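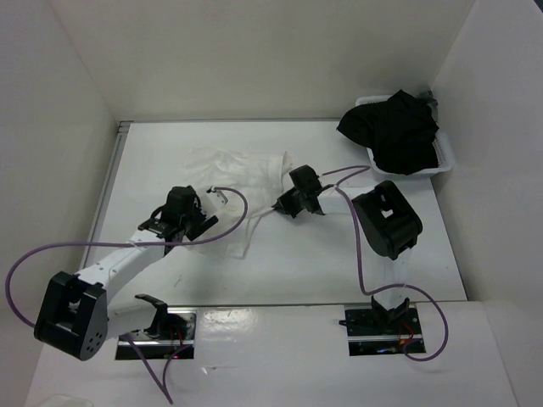

padberg_ops: Our laundry department is reviewing the Clikier bench kit, two arms with a service plan. The purple cables loop widely outside the arms – has any site found them a concern?

Search this forum Go

kirkudel55: We do not. Cable slack is necessary at full reach.
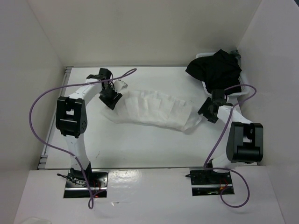

Thin white fabric between both grippers.

voss_lab: I disagree. We would request cable guides before signing.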